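Galodach Games Sets Out Closed Beta Plans for Turn-Based Strategy Game Fekwood

Sign-ups open now for PC players; new river region and rebuilt caravan system included

August 2022 - Independent studio Galodach Games today announced the closed beta of Fekwood, its turn-based strategy game for PC. The beta has room for 2,000 players and will run for 14 days. Sign-ups are open on the game's website and will stay open until the places are filled.

Fekwood puts players in charge of a trading company in a forest country where the old roads have been closed by a long border war. Each company sends out caravans, hires guards and scouts, and makes deals with the towns it passes through. Fights take place on a hex grid, and the ground a caravan is crossing when it is attacked becomes the battle map. A wagon stuck in a ford at the end of a turn will still be stuck there when the raiders arrive.

The closed beta covers the first two chapters of the campaign and the skirmish mode. It also adds the Dristano, a river region that was not part of the earlier test. Players can move goods by barge in the Dristano, which costs less than the roads but leaves fewer places to post guards. River towns set their own tolls and change them with the season.

"The caravan part of the game was the thing testers argued with us over the most," said Veronika Bíró, game director at Galodach Games. "They liked the battles, but they felt the travel in between was mostly clicking through menus. We took it apart in March and rebuilt it. You now plan a route, load the wagons yourself, and live with what you left behind."

The earlier test drew 1,805 bug reports and suggestions. The studio has published a list of the changes made as a result, including a faster turn timer, an undo button for movement, and larger text in the inventory screens. Enemy scouts also no longer see through closed gates, which was the most reported bug.

Players begin the beta by choosing one of 5 founding families, each with its own starting town, debts and specialist units. The Rácz family, shown to the public for the first time, starts with no soldiers of its own and relies on hired companies. Its members can buy out enemy mercenaries in the middle of a battle, provided they are carrying enough coin.

"Rácz is the hardest family to balance," said lead combat designer Leif Lunde. "If buying out a unit is cheap, you never have to fight. If it costs too much, the family has nothing. We have it at a price we think is fair, and I expect the beta players will tell us it's wrong."

Music for Fekwood is by composer Parviz Heydari, who has written a separate theme for each family. The themes are layered during battles, so the music shifts as one side gains ground. Three tracks can be heard in the beta, with the rest to follow in the full game.

Progress made in the closed beta will not carry over to the finished version. Players may stream and record everything in the beta, including the story scenes in chapters one and two. The beta is in English, German and Hungarian. Controllers are supported in battles, but the company screens still need a mouse and keyboard.
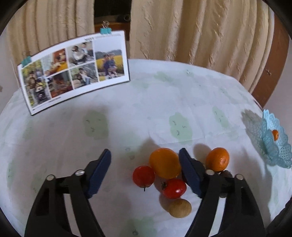

Will players need to have taken part in the earlier test to join the closed beta?

Anyone with a PC that meets the minimum requirements can sign up. Players from the earlier test have to register again with the same email address.

Keys will be sent out by email in several groups. Each key is good for one account and can't be passed on. Skirmish matches for two players can be set up with a friend who also has a key, or through the game's own match list.

The studio will hold a live stream before the beta starts, in which producer Sándor Győri will play through the opening of chapter one as the Rácz family and take questions from chat. A recording will be posted on the Fekwood website afterward.

About Galodach Games

Galodach Games is an independent studio making strategy and role-playing games for PC. Fekwood is its second title. The team works on the game full time and publishes it without an outside partner.

Press contact

Viktória Kerekes, Communications, Galodach Games
Review keys, screenshots and logos are available on request.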